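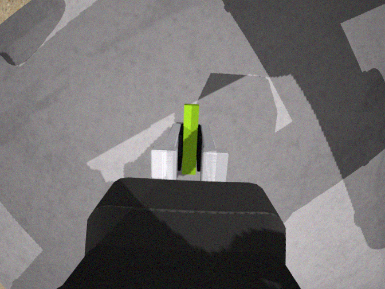 Mimoza Hodžić wrote back after reading my first draft to say that nobody buys a simulator for its pictures, they buy it so they can stop resetting the bench, and could I please get to that part sooner. Fair enough. I had spent two pages on the rendering in Galisum before mentioning how many trials it let us run, so this section has been turned round and the trials come first.

4.2 Grasping thin blocks in Galisum

We had the Taltix evaluation licence from March, which gives you the full Galisum package apart from the cluster tools. I set up one task and stuck with it: close a two-finger gripper on a narrow bar, hold it upright, and keep it there long enough for the scoring script to be happy. Figure 3, at the head of this section, is a render from that task, with the lime-green bar between the finger pads. It leans a touch to the right, well inside the tolerance we set for "upright" (I was generous with that number, more on this in 4.4).

We ran 1000 simulated grasps with the default contact settings and then the same 1000 again with the pad friction turned down. With the defaults, 471 passed. I'll admit I expected more, and my first thought was that I'd broken something in the import. I hadn't. Most of the failures were the bar swivelling between the pads when the fingers met it too near one end, and when I went back to our real bench and tried the same poor approaches by hand, the bar swivelled there too. That cheered me up a good deal. A simulator that only fails in silly ways is no use to me, and the older Zivgate package we used before would quite often fire the block off into the distance if the pads so much as brushed a corner.

Turning the friction down made things worse, as it should, but the drop was smoother than I'm used to. You can nudge the slider and see the result move by a sensible amount. In Zivgate there was a cliff in the middle of the range and you learned to stay on one side of it.

Now the rendering, since I did enjoy it. Galisum lets you place the lights yourself or have them shuffled for each episode, and the shuffled ones are properly harsh. In Figure 3 a shadow edge crosses the bar near the fingertips, so the top is a vivid yellow-green and the part between the fingers goes down to a dull olive. The grey surface behind is broken up into bright patches and big dark shapes as well. Our colour-based block finder hated this! It would latch on to the bright top half, decide the bar was much shorter than it is, and send a grasp point that was too high. We only found that fault thanks to the shuffled lighting, and fixing it took an afternoon (we widened the green range and joined up the two halves before fitting the outline). I don't think our tidy, evenly lit bench would ever have shown it to us.

Some grumbles. The surface textures in the starter set are few, and the mottled grey one turns up far too often. Scene files from Bramwell's converter load with the gripper fingers mirrored unless you tick a box that the manual mentions once, in a table. And the first episode after starting up takes 46 seconds to appear on our machine, every single time, which is fine for an overnight batch and maddening when you are only checking a pad offset. Taltix support told me to keep the process alive between runs. I do that now, though it leaks memory and needs restarting after roughly 34 batches.

Back to Mimoza's point about resetting the bench. I used to put the bar back by hand after each attempt and note down the result, and I could face that for a morning before the notes got sloppy. The two Galisum batches ran overnight with no one in the room. What I can't tell you yet is how far the pass rate carries over to the real gripper, as I've only repeated the bad approaches there and not a fair sample of the good ones. Section 5 has the plan for that, along with the pad measurements we still need to take before I would trust the friction setting.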